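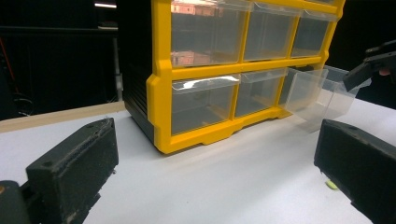

Bottom row, right-hand drawer, pulled partway out.

Drawer Days: teaching a planner to open small things
Posted Jan 4, 2020 by Amber Marsden

We love drawers at Dosness. They look so simple, and then you try to write the software! A drawer has one direction it wants to move, a lip that's only just big enough to get hold of, and (in our favorite yellow organizer) clear plastic that our depth code would happily look straight through. This gallery is a peek at the drawer-opening work for Ķēniņš, our two-handed planning stack.

The view at the top is from one of the grippers, and it's the one Jhun Baluyot's perception code has the most fun with. See the bright reflection along the lip of the bottom left drawer? The old edge finder used to grab onto glare like that and report a handle. The new one compares several views before it commits, and it's so much calmer — we watched the pose estimates stop jumping and cheered.

We have 159 drawer demonstrations labeled so far. Gerardo Gatchalian's tool splits each one into reach, contact, pull and release, and 108 of them needed no hand fixes at all.

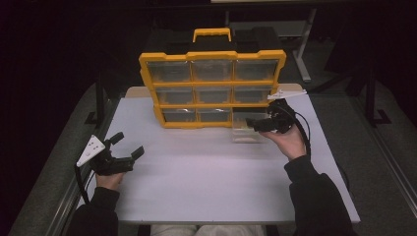 PLANNING AND CONTROL

Same organizer from head height, with all nine drawers in view and the bottom right one sticking out. The right gripper's jaws point at the drawer's front lip, and that short stretch before contact is where the planner slows down and hands over to the force controller. Maribeth Bautista rewrote the handover so the two share one clock. Small change, huge difference in the logs!

The left gripper gets a plan too, even when it's well away from the drawers. Ķēniņš treats both arms as one problem, so neither one wanders into the other's path.

Next up is closing a drawer that has gone in crooked. Consolacion Lumanlan has a first version running in simulation, and we hope to post more pictures in May.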